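In Defense of the Half-Empty Snack Box

Posted Mon 26 October in Opinion

My sister-in-law thinks a box of snacks should be packed so tight you need a butter knife to get the first bag out. I've been arguing with her over this since March, and I've decided to take it public, because I'm right and I'd like some company.

Some background. I send snack boxes. It started when my nephew moved up to Urkcombe for work and complained that the only store within walking distance sold two kinds of chips, both of them plain. So I mailed him a box. Then his roommate wanted one, then a friend over in Wutness, and now it's a regular thing and I own a tape gun (a good one, heavy, with a proper handle, and I love it more than I should).

For the first few I did what everybody does. I picked a box that was barely big enough and I squashed things in until the flaps would just about meet. And you know what happens to a bag of puffed anything when you do that? The seam goes. One pop and you've got crumbs in every fold of every other package, and the whole box smells like shrimp powder for as long as it exists. I don't mind the smell, personally. The guy in Wutness minded.

So I went big. I got one of those wide cartons that had come with a Pichler lamp in it, white on the inside, the kind of box you keep in a closet because it's too nice to throw out. I put in one layer of bags and left the rest open. It looked ridiculous! It looked like I'd run out of money halfway down the aisle. Then I crumpled up a lot of newspaper, filled the gap, taped it shut, and every single bag got there whole.

My sister-in-law's case is that space costs money. Fine, it can. I weighed that first big box on the kitchen scale before the newspaper went in, and the snacks came to 486 grams. The tight version I'd sent the month before was 550. She has brought up those missing grams at two separate dinners. What she leaves out is how much of the 550 showed up as dust. I'd call that a win for me, and she'd call it a rounding error, and that's where we usually get up and do the dishes.

There's also the business of being able to see what you're doing. A crammed box is a mystery from the second layer down. I've put the same prawn snacks in twice and forgotten the spicy ones completely, and I only found out when somebody texted to say thanks for all the prawn. With a big open box you lay things down, you look, you change your mind, you take one back out (for yourself, maybe). You can keep the little clear packets together at one end and stand the bigger bags up beside them. It's a nicer twenty minutes.

And please, use the old box! People will pay for a fresh one when there's a perfectly sound carton under the bed. A mark on the bottom never hurt a sealed bag. A hole in the side never hurt anything either, as long as it's smaller than your smallest packet. I bought a flat stack of Prudura mailers once, thinking I'd be more professional about it, and 11 of them are still leaning behind the fridge.

Plenty of room to work:

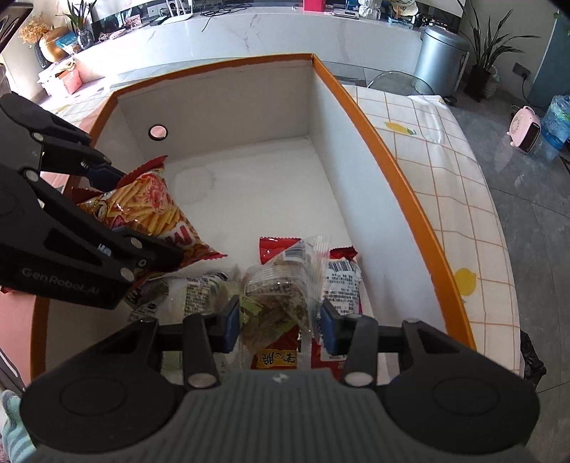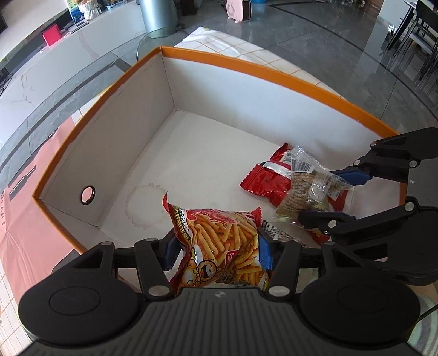
Opinion / Food & Home

I'll give the other side one thing. If you're sending cans, or jars, or those hard little candies that could survive a fall down the stairs, go ahead and pack them like bricks. They like it. My whole argument is about bags with air in them, and the air is there for a reason, so quit squeezing it out.

Next up is a box for the Urkcombe crowd again, and they've asked for more of the dried stuff in the clear packets and fewer of anything orange. I'm using the lamp carton's big brother this time. She's already offered to come over and "help."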